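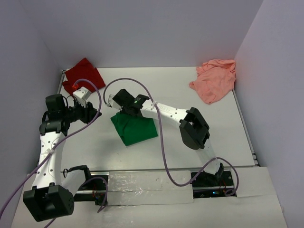

Should the planner wait for the previous chunk of actions to finish before it asks the policy for the next one?
Usually it shouldn't. Request the next chunk while the current one is still playing, blend the overlap, and throw away whatever has gone stale by the time it arrives.

That's from the Cilleo wiki, and it's the bit I'd like to argue with.

Setup: two arms, cloth folding, Erkell control stack at 60 Hz, policy served from a box under the bench. I did what the wiki says. Both arms now move like butter right up until one of them has hold of a cloth, at which point the blend averages "lift" with "lift slightly over there" and produces a sort of regretful shrug. Blocking mode is jerky but it folds. What am I missing?
– torquewrench_tas

----

saltbush_dev wrote:
What's your inference latency? If you're blending over a window shorter than the round trip you're averaging the present with the past, and the past always has opinions.

----

torquewrench_tas wrote:
300 ms on a good run. Blend window is whatever Erkell ships with. I assumed someone had chosen it on purpose.

----

saltbush_dev wrote:
Bold of you. Log the timestamp of the observation that went into each chunk, then line the chunks up by that and not by arrival time. The default uses arrival. I lost most of May to this.

----

kelpie_kinematics wrote:
I'll disagree with both of you and with the wiki. Timestamps are worth fixing, but averaging two samples from a multimodal policy is wrong even with perfect clocks. One chunk wants to go left around the fold, the other wants to go right, and the mean goes through the middle of the cloth. Commit to a chunk while the gripper is closed and only blend in free space.

----

saltbush_dev wrote:
And when the cloth slips halfway through your committed chunk? You've got an arm performing a lovely fold on thin air. I've seen it. It was very confident.

----

kelpie_kinematics wrote:
So shorten the chunk. Nobody's making you commit for a whole afternoon.

----

basbridge_refugee wrote:
Had the same argument at my last job, where we ran Basbridge for everything, including things it hated. We went with a gate on gripper state: closed means commit for 3 steps then re-query, open means blend as normal. Ugly little if statement, still in there as far as I know, with a comment above it saying "temporary".

Also check whether you're blending the gripper channel. Please don't blend the gripper channel. Half-closed is not a compromise anybody wants.

----

torquewrench_tas wrote:
I was blending the gripper channel.

----

basbridge_refugee wrote:
Everyone is, once.

----

torquewrench_tas wrote:
Tuesday update. Gripper channel is out of the blend and chunks are aligned on observation time. The shrug is mostly gone with one colour of cloth and still there with another, so I suspect kelpie has a point, annoyingly. Trying the gate next. The logger wrote 1,809 lines of "chunk discarded: stale" in a single run, so that's my evening reading sorted.

----

saltbush_dev wrote:
Post the log before you add the gate, otherwise we'll never know which change did it. And pin your Barroso version, the newer one renames the timestamp field and falls back to arrival time without a word.

----

torquewrench_tas wrote:
It does WHAT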